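Grevitz Door and Window Services
Pre-Handover Inspection Checklist - Patio Doors and Ground Floor Windows
Inspector: Afia Amoah
Date: Fri 11 January

1. Frames set plumb and level
Pass. Shims trimmed on all openings.

2. Sash locks engage fully
Fail on 2 units. The keepers on the kitchen pair sit too low and must be reset before handover.

3. Safety glass mark present on door panels
Pass.

4. Weep holes clear
Pass, with comment. Sealant was removed from one hole on the north side.

5. Bedroom window meets escape opening size
Pass. Opens fully without tools.

6. Exterior sealant continuous
Incomplete. Almost 12 inches remain open under the patio door sill.

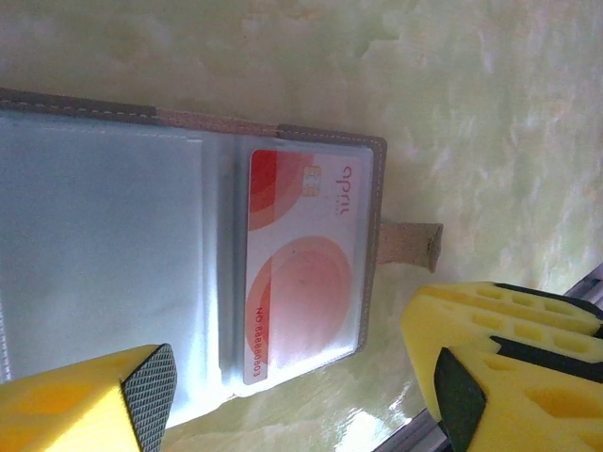 The sill is to be sealed by the installer, Adom Ayaaba, and inspected again before the trim is fitted.

7. Door roller adjustment
Pass. The left panel drags slightly when closed slowly - recheck at the September service visit.

8. Keys and care instructions handed over
Pending items 2 and 6.

Reviewed by: Cecilia Nyarko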